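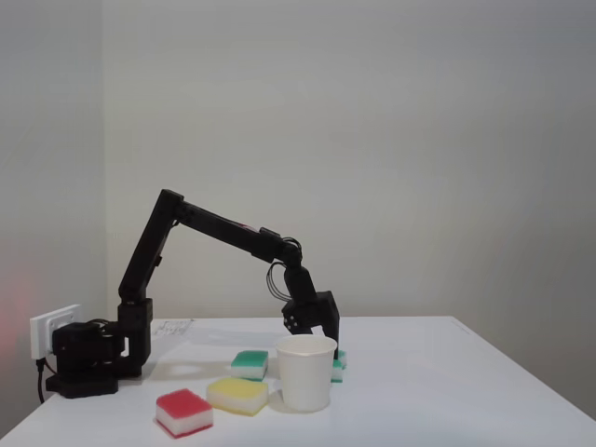 Red, yellow, green, and a paper cup. Sponge thread.

I wash up for a shared kitchen in Sendthorpe and I have opinions on sponges now. Posting them so I can stop saying them out loud at work.

1/ Color is for the job. Red does the floor edges and the trash can lid. Yellow does counters. Green does dishes. If a red one ends up in the sink it stays red for the rest of its life.

2/ We had no system before July. One sponge did everything until it fell apart. I don't want to talk about what it smelled like.

3/ The colored side scrubs, the white side wipes. People use the scrub side on nonstick pans and then ask why the eggs stick.
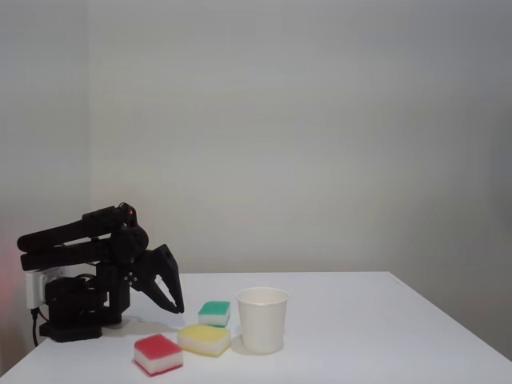
177 words so far – 1 min read

4/ The paper cup is for measuring dish soap. Fill it a finger deep, top up with water, dip the sponge. Squirting soap straight onto the foam uses up a bottle in no time. We went from a bottle a week to one every 2 weeks.

5/ Brands. I've bought Grima and Vikar. The Grima foam held up longer for me, the Vikar scrub layer was rougher. Pastor makes one too but the store here never has it in green.

6/ Size matters less than you'd think. I used to cut them in half to save money – the layers started peeling at the cut edge, so I quit doing that.

7/ Rinse, squeeze, stand it on its long side. Flat on the counter it stays wet underneath all night.

8/ When do I throw one out? Dishes, every week. Counters, every 2 weeks. Red ones go when they look bad.

9/ Someone asked about buying in bulk. I looked at a case of 2,000 and I have one cabinet. No.

10/ Yes, I've tried dishcloths. They're fine for counters. For a pan with rice stuck to it I want the sponge.

11/ Next thread is dish racks, probably after I replace ours. If you have one that doesn't rust at the feet, tell me which.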